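Subject: Re: open day at Kirance, January

Some notes from the demo, for those who couldn't make it.

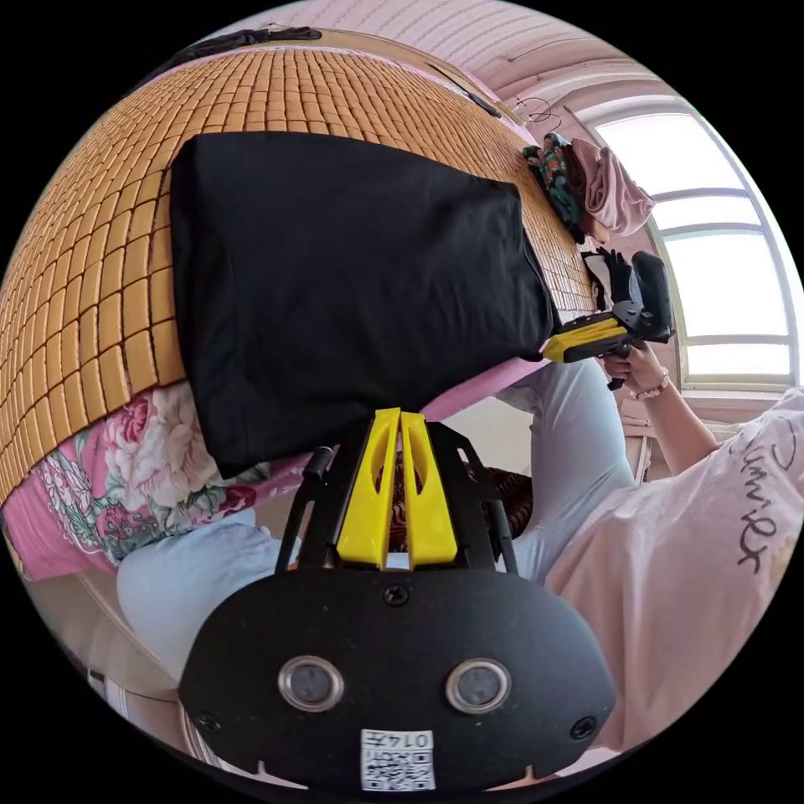 The bedroom tasks got the most time. They use two hand-held grippers, one per hand, and each task is repeated up to 41 times. Visitors could try a pair after lunch - bring short sleeves if you go.

Maricruz Varela wrote:
> Did they say how long one session runs? And is
> folding part of it, or only picking up?

A session is 8 minutes. Folding is part of it, but soft things like bags and scarves are slow going. Next visit is in the spring, so write to me if you want a place.

Ansel Ostrowski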